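Part-received purchase orders that won't close at period end

Posted by Dede Dogbe in Purchasing and Stock

Hello all, first post here so be gentle! I do the buying and half the stores paperwork for a small firm in Disonthorpe

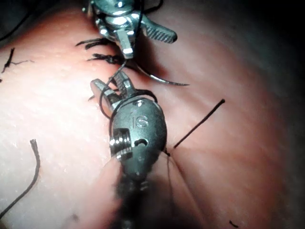 and we moved over to Rareck in June. Mostly I like it. My trouble is with orders where the supplier sends us a bit less than we asked for and that's the end of the matter – they're not sending the rest and we don't want it.

The one that's driving me up the wall is PO 1133. We ordered 3,900 fixings from Bralley, they delivered in two lots, and we're 500 short. I rang them and they said fine, they'd only bill us for what came, which they did. Invoice matched, invoice paid. But the order is still sitting there as Part Received and the missing 500 show up as "on order" every time I run the stock report. So the reorder screen thinks more are coming and doesn't suggest buying any. We ran out last month because of it and I got the blame.

I've tried Close Order from the Actions menu and it says "Open quantity exists on line 2". I've tried changing the ordered quantity on line 2 and the box is greyed out. I did think about booking in the 500 and then adjusting them straight back out of stock, but that feels like asking for trouble with the accounts side (Hortensia would have my head).

Is there a proper way of doing this? I've got a handful of others in the same state, some of them brought across from our old system, Arango, and I'd like to clear the lot before the next period end.

Kekeli Nutsugah

Just book it in and adjust it out, we do it all the time. Takes two minutes.

Nelly Usuga

Please don't do what Kekeli says, Dede, your instinct was right. If you book in goods you never had, Rareck posts the value to the goods received not invoiced account, and there it sits waiting for an invoice that isn't coming. The stock adjustment goes somewhere else entirely, so the two never cancel each other out. I inherited a mess like that when I started my job and spent most of a winter picking through it with a ruler and a pot of tea.

What you're after is Short Close, and it lives on the line and not on the order, which is why you can't find it. I hunted for it for ages myself!

Open the order and click into line 2 so that the line itself is showing, then go to the Line tab and pick Short Close Remaining. It'll ask for a reason code. If your drop-down is empty you'll need whoever looks after your set-up to add at least one under Purchasing Codes (ours is just SHORT, nothing fancy). Put something in the comment box as well, such as who you spoke to at Bralley and what they agreed. The comment stays with the line and prints on the order history, and you'll be glad of it when somebody asks you in a year's time.

Save that and the open quantity should drop to nought. Then go back to Actions and Close Order ought to go through. The quantity box is greyed out because you've already received against that line. It does that to everyone.

One thing to watch – the "on order" figure on the stock report doesn't change straight away. It's refreshed by the overnight run, so look again next morning before you panic.

For the ones that came over from Arango it depends how they were loaded. If the lines have a receipt against them in Rareck, the steps are the same. If they came over as a balance only, with no receipts, you can change the quantity by hand, or cancel the line if you don't want any of it.

Liette Pelletier

Nelly's way works, I've used it plenty. I'd only add that if Short Close Remaining doesn't appear on the Line tab at all, it's a permission. Ours was switched off for everybody except the finance manager and I had to ask for it to be put on my login. It's under the buyer's profile, near the bottom, called something like "allow line closure".

Also check for an unposted receipt. I had one, order 1516, that refused to close even after the short close, and there was a half-finished delivery note sitting in the Pending tray from a day when the system had thrown me out. Deleted that and it closed first time.

Dede Dogbe

Thank you Nelly and Liette! It was the permission for me, the option wasn't there at all until Hortensia switched it on. 1133 is closed now and the report was right this morning. Two of the Arango ones still won't shift, but I think they're balance only, so I'll have a go at those after lunch.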